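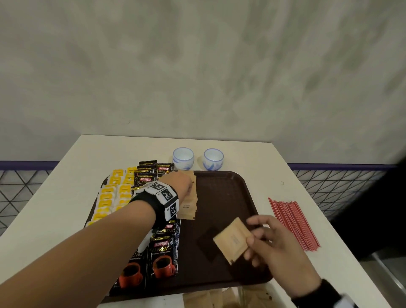
Figure 1. Pose des sachets de sucre sur le plateau, avec un bracelet à marqueurs au poignet gauche et un bracelet noir au poignet droit.

Séance 7 — Analyse d'une panne : la perte du suivi de la main

Le cas étudié vient du projet Broveo. On veut apprendre à un robot le rangement d'un plateau de boissons à partir de démonstrations humaines. La personne travaille avec ses propres mains, et la position de chaque poignet est calculée à partir des marqueurs carrés. Une erreur dans ce calcul devient plus tard une erreur de mouvement du bras.

1. Le symptôme

Pendant la relecture des trajectoires, le bras du robot Kustska est descendu trop bas au-dessus de la zone du sucre et il a touché le bord du plateau. L'arrêt de protection s'est déclenché. Il n'y a pas eu de blessé, mais la pince a été tordue et il a fallu la remplacer.

2. La cause

Sur 1,426 démonstrations contrôlées, 60 contenaient un saut de la position du poignet droit. Le marqueur n'était plus lu pendant quelques instants, puis il était retrouvé avec une mauvaise orientation. Le logiciel Ondrejka remplissait le trou par une ligne droite, sans donner d'avertissement. C'est cette deuxième faute qui est la plus grave : une donnée inventée avait la même apparence qu'une donnée mesurée.
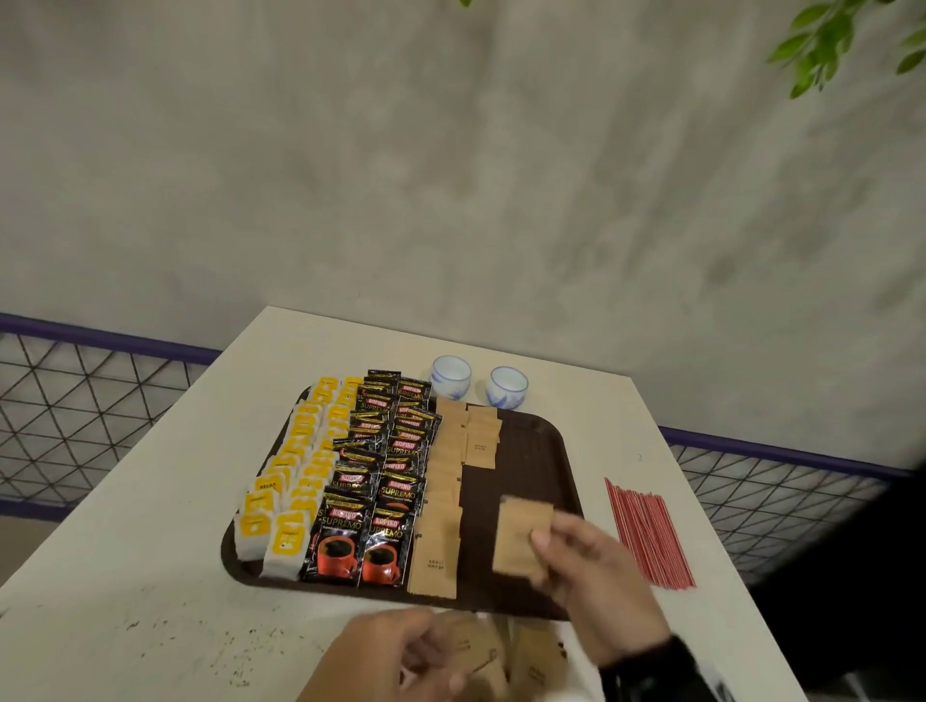
Figure 2. Même poste de travail : un sachet de sucre tenu au-dessus de la partie libre du plateau. Le poignet droit disparaît dans une manche sombre.

3. Les corrections

Les manches sont maintenant remontées avant chaque prise. Chaque position interpolée porte un drapeau, et une démonstration avec un drapeau pendant la dépose n'est pas relue sur le robot. Une limite basse de hauteur a aussi été ajoutée dans le contrôleur — elle ne dépend pas des données.

4. Travail à préparer

Proposez un test automatique pour détecter le saut d'orientation. Précisez le seuil choisi et le nombre de fausses alarmes que vous acceptez. Le rapport Birnley, distribué en séance 6, peut servir de modèle pour l'arbre des causes. Une page suffit.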